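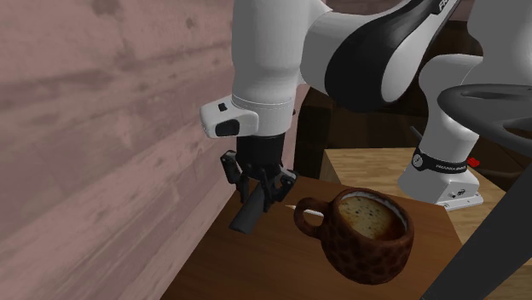
Account Manager, Consumer Brands
Adebisi Waterent Advertising, Julau office

Adebisi Waterent is a full-service advertising agency that plans, writes and produces campaigns for regional and national clients in food, home goods and travel. The Julau office is seeking an Account Manager to join its consumer brands group. The position is full-time and reports to the Group Account Director, Pirjo Halonen.

The Account Manager will be the daily contact for two clients, including the Pelumum line of teas and cold drinks, for which the agency handles television, radio, outdoor and paid social advertising. The successful candidate will join the Pelumum team during preparation of the spring campaign.

Duties
Write client briefs and agree on them with the creative and media departments before work begins.
Prepare schedules and cost estimates, and report any change to the client in writing.
Attend shoots, recording sessions and edits as the client's representative.
Check all copy, claims and usage rights before release to media owners.
Supervise one Account Coordinator.

Requirements
At least 2 years of account work at an advertising, design or media agency.
Experience carrying a broadcast or video campaign from brief to air.
Clear written English and sound knowledge of spreadsheets.
A bachelor's degree in any subject, or equivalent work experience.
Some travel is required, up to 10 nights a year.

Terms
The agency pays 100 percent of the employee's health insurance premium. New employees receive 12 days of paid vacation in the first year, in addition to public holidays. The office is open from 8:30 a.m. to 5:30 p.m., and staff may work from home by agreement with their supervisor.

How to apply
Send a resume and a cover letter of no more than one page to the Personnel Office, marked "Account Manager, Julau." Please do not send campaign samples at this stage. Interviews will be held in November. Applicants invited to a second interview will be given a short written exercise to complete at the office.

Adebisi Waterent is an equal opportunity employer. Applicants who need an accommodation at any stage should contact the Personnel Office.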